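Filed under: Shop Diary, Robot Cell
5 comments · 27 shares

Tuesday, in by 8

Spent the whole day on the bench cell, the one that takes parts off the mock board and puts them into the open PC case. It had been getting worse since the end of last week and I had put off looking at it. Memory insertions were the problem. The arm would come down over the slot, touch, push, and the force limit would trip before anything seated. It didn't happen every time. I'd get a good run and then three bad ones in a row.

Started with the easy things. Power down, wipe the fingers, check the screws in both of them. The left finger had one screw I could turn by hand, maybe a quarter turn. Tightened it, put a paint mark across the head, and did the same on the others while I was there. I should have been doing paint marks from the beginning. The Purnow cell has them on every fastener and you can check that one in a minute standing up.

Powered up again and ran the insertion five times with a spare module. Three went in, two tripped. So the screw was part of it or none of it.

Next I checked the tool center point. The TCP in the installation file was the one Abelardo Villalba set when we changed to the longer fingers, and I had no reason to doubt it, but I ran it again anyway. Put the pointed rod in the fixture on the table, brought the tip to it from four directions, let the pendant work it out. The new number was 0.6 mm off from the old one in Y. That is a lot when the thing you are trying to hit is a memory slot. I wrote both sets of numbers in the notebook, saved the installation under a new name and kept the old file.

With the new TCP the approach looked straighter but the taught points were now all shifted, as you would expect. That meant going back through them. I did the board first: upper slot brackets, lower slot brackets, the CPU holder, the drive holder. The drive is the awkward one. It leans in its holder and the approach has to lean with it, so I never get that one right on the first try. Jogged in at slow speed, feature frame on the plate, small steps. Took until past eleven.

Found out doing this that the plate itself had moved. The standoffs under it were tight but the base they go into had crept toward the case by a little. You could see a clean line on the table where it used to sit. I think that is from people leaning over it to reach the case. I squared it up against the stop block, clamped it, and then had to redo the plate feature and check all the points I had just done. Since they are taught relative to the plate, most of them carried over fine. I touched up two. If I had looked at the base first I would have saved myself an hour.

Lunch at the desk. Called Ulloa about the spare finger pads while I ate. They have them, but the lead time is 8 days, so I ordered two sets.

After lunch, the case side. The case isn't fixtured nearly as well as the board. It sits in a cradle that Skerneo made for us, and the cradle is fine, but the sheet metal flexes. If you push on the front rail you can watch the mesh panel lift. So when the arm presses on anything inside, the whole case gives a bit and then the force reading comes up late. I put a second toe clamp on the back corner and a strip of rubber under the front. Pushed on it by hand and it felt a good deal stiffer. I'm not in love with the rubber. It will compress over time and then I'll be chasing height again. Made a note to replace it with an aluminum shim when somebody has the mill free.

Then cables. The cable bundle at the wrist had been rubbing on one of its clips and the sleeve was fuzzy there. No copper showing, no damage inside that I could find. Moved the clip back, gave it a longer loop, ran joint six from end to end slowly and watched it. It no longer touches. Wrapped the worn part with tape and dated it.

Gripper next. Opened and closed it at low speed and listened. A little gritty at the closed end. I took the fingers off, blew out the rails, put a thin coat of the light grease on, wiped off what squeezed out. Fingers back on, torqued, paint marks again because I had broken the first ones. After that I had to check the TCP one more time, which annoyed me, but it came back within 0.1 of the morning number so I left it alone.

Grip force: it was at 40 percent. I don't know who set that. For the modules I want it lower, they only need to be held from tipping. At 40 the fingers bow slightly and the part rolls forward, and I think that had a lot to do with the trips. Dropped it to 25. Did a pull test by hand with the spare, and it held well enough. The drive needs more than that, so I put the force in as a variable at the top of each subprogram with a comment next to it. Before this it was buried in the gripper node and you had to open every one to see what it was doing.

Also changed the search move. The old program came straight down and pushed. The new one comes down until it feels contact, backs off a millimeter, then does a small spiral while pressing lightly, and only pushes hard once Z drops. I copied the idea from the Culen program and changed the numbers. It is slower by a couple of seconds per part. I can live with that.

First run with everything in: tripped. Found I had left the payload at the value for the drive. Fixed that and it went in. Ran the memory sequence ten times and got ten. Ran the drive pick four times, all fine, though on the third one it scraped going past the bracket and I raised the exit waypoint to clear it. Did not get to the CPU. The chip is sitting in its holder on the plate and I'd like to be fresh for that one.

Set up the long test before I left for the evening. 200 cycles, memory only, reduced speed, log the contact height and the peak force each time. I stood there for the first 27 and none of them tripped. Peak force was drifting up by a hair toward the end of those, could be the slot wearing, could be the grease settling in. The log will show it.

Things left over for tomorrow:
Read the log before touching anything.
CPU pick and place, with the new TCP.
Label on the pendant for the safe home position, the old one fell off.
Second stop block for the plate base so it can't creep again.
Ask Abelardo Villalba whether the old finger drawings are on the shared drive or only on his laptop.
Back up the program to the other stick. I have said this every week in July.

Home by seven. Back hurts from leaning over the table. Need to find a stool the right height for jogging, the one we have puts the pendant cable right under my feet. 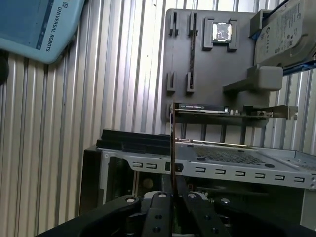 Thin card in the fingers over the open case, with the mock board and pendant behind.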